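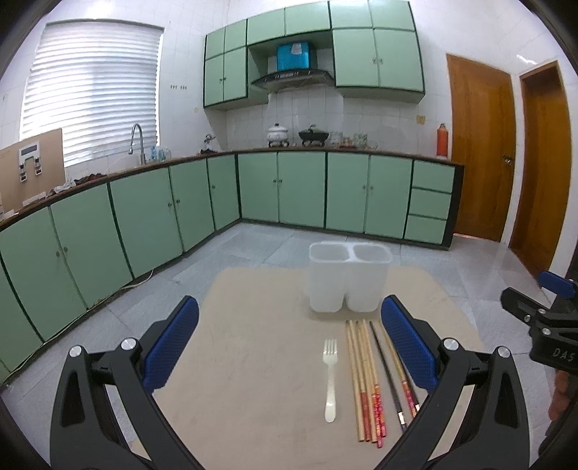 Progress Report: Shared Kitchen Refit and Equipment Program, Zostutthorpe
Submitted to the Tapia Fund
2018-07-03

1. Period covered

This report covers the work carried out since the grant was confirmed in January. The Fund awarded $900 toward small equipment, storage and labeling for the shared kitchen at Zostutthorpe. The electrical work is paid for separately by Emulus and is not reported here.

2. Work completed

The cupboards and drawers have been emptied, cleaned and sorted. Items that were chipped, cracked or badly worn were withdrawn from use. Serviceable items were kept wherever possible, including odd pieces. The chopsticks, for example, do not form a single matching set: some are plain light wood, others have red and gold patterned handles, and the dark ones carry a silver band. All have been retained, and residents were content with this arrangement.

Utensils are now to be kept upright in two-compartment plastic holders. One compartment is for chopsticks and the other for forks and spoons. The holders are translucent, so users can see when the bottom needs cleaning. A mat has been laid on the work surface for sorting and refilling them.

3. Spending

Purchases to date consist of utensil holders, mats, shelf liners and drawer labels, all supplied by Grindum. A balance of $100 remains and is reserved for replacement spoons and a second set of labels. No change to the approved budget is requested.

4. Issues arising

Delivery of the shelf liners was late, and the upper cupboards were out of use for 5 days as a result. Two of the drawer labels have already peeled and will be replaced with a stronger type. The narrow drawer beside the sink still sticks and has been referred to the building office.

5. Next period

The remaining work is to refill the upper cupboards, post the cleaning schedule and complete the written inventory. The inventory will be attached to the final report, together with copies of all receipts.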